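Trarwood Clothing Exchange and Mending Room
Progress report to the Wedov Community Fund
August 24, 2021

Dear all at the fund,

Thank you for your patience in waiting for this one. We had meant to have it with you a little sooner, but the winter coat swap swallowed up more of our evenings than we'd planned for, and by the time everything was hung back up and the floor was swept we were well into August. I hope what follows gives you a fair picture of how your grant is being used and where we've come a bit unstuck.

How the year has gone so far

As you'll remember, the grant was to help us move out of the hall cupboard on Nadar Street and into the old shopfront, and to keep the doors open on more days of the week. We're now open 4 days a week, which still feels like a luxury after all those years of Saturday mornings only. Mothers come in after school drop-off, the older folk like the early afternoon, and we've had a steady run of teenagers who have worked out that our jumpers are free and rather better made than the ones at the shops.

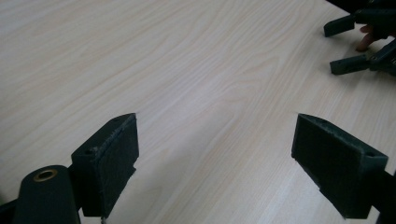

Since the move, 2,252 items have gone out the door to new homes. That figure comes from the book at the front desk, where each visitor writes down what they're taking, so it will have missed the odd pair of socks. Children's clothes go fastest, as they always have, and school uniform goes fastest of all. We could give away grey school trousers every day of the week if only people would stop wearing through the knees before they hand them on!

The mending side has grown more slowly, and I'd like to be open with you about that. In the application we said we'd run a mending class every week from the start. We managed fortnightly for the first few months, mostly on account of the sewing machines. Two of the second-hand ones needed a service and the repair shop in Tillard had a long queue – everyone in the district seems to have dug out grandma's machine at the same time. They're back now and purring, and the class has been weekly for the past little while. Places are filling up and we've had to start a waiting list, which I count as a happy problem, though I do feel for the people on it.

What people are learning

We began with buttons and hems and thought we'd stay there for some time. The group had other ideas. They wanted knitwear, because that's what fills the donation bags at this time of year, and it's what people are most afraid to touch. So we changed the plan and spent a good part of the winter on jumpers: picking up dropped stitches, closing small holes before they turn into big ones, and putting new elbows in without making the whole sleeve pucker. One lady told us she had been throwing out her husband's jumpers for years and hiding the evidence. 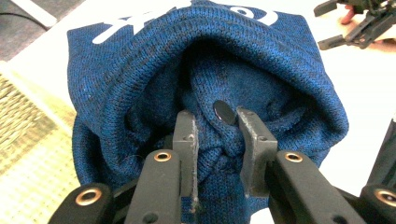

Does a jumper with a hole in it still get accepted as a donation? We take anything clean that can be fixed in an hour or so, and the holes make good practice pieces for the class. Felted or badly moth-eaten wool goes into the cushion stuffing bag instead, and we freeze anything suspicious for a few days before it goes near the racks.

The cost of thread and yarn has been higher than we allowed for. We'd budgeted on people bringing their own, and of course the people who most need the class are the ones who haven't got a sewing box at home. We've put together small starter kits – needles, a thimble, a few colours of darning wool wound on card – and handed out 60 of them. I'm sorry to say we didn't think to put these in the original budget, so they've come out of the money set aside for signs. The old sign is still up, and it does say the wrong opening hours, but we've taped a note over it.

Changes to the plan

There are a few things we'd like your agreement on before we go much further:

Moving what is left of the signage money across to class materials for the rest of the grant period.

Holding the children's uniform swap in the shopfront, and giving up the idea of hiring the Tillard hall for it. The hall has gone up in price and the parking is dreadful.

Pushing back the evening class until the heating is sorted. The landlord has promised a new heater, and we are reminding him kindly and often.

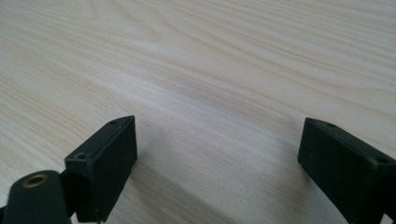 What comes next

The spring swap is the next big thing on our calendar, and we're already putting lighter clothes aside for it in the back room. We'd also like to try a repair morning, where people can bring one item and sit with someone who knows how to fix it. Trarwood has plenty of good sewers who don't fancy teaching a class but would happily help a neighbour over a cup of tea, and we think it would take some pressure off the waiting list as well.

The spending summary and receipts will follow by post, as your office asked for paper copies. If someone from the fund would like to visit, please do come on a weekday morning, when the kettle is usually on and there's a chance of finding a seat.

With warm thanks from all of us,
Trarwood Clothing Exchange and Mending Room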